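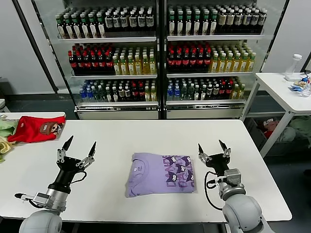 OK, T-shirt folding thread, as promised to Delia Insaurralde!! I've got 80 shirts to get through before the Raltau swap on Saturday and I'm having a great time.

Lavender is my favorite color to fold. The cat one goes print side up so people can see those little faces right away (I love them so much).

Sleeves first, always. Lay it out wide, bring one sleeve in toward the middle, then smooth the creases with your palm before you do anything else.

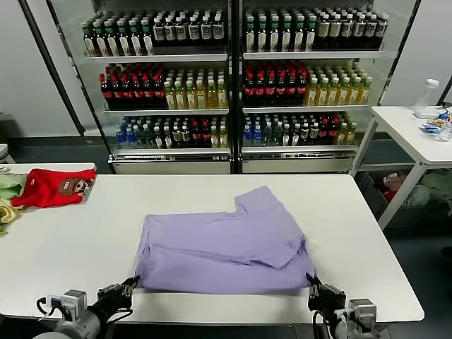
Then the bottom corners. Take both at once and keep them level, or the whole stack leans.

Red one with the cartoon face is next, then the pale green and the yellow. Chia-jung Lo folds hers in thirds and I want to try that too. Show me your stacks!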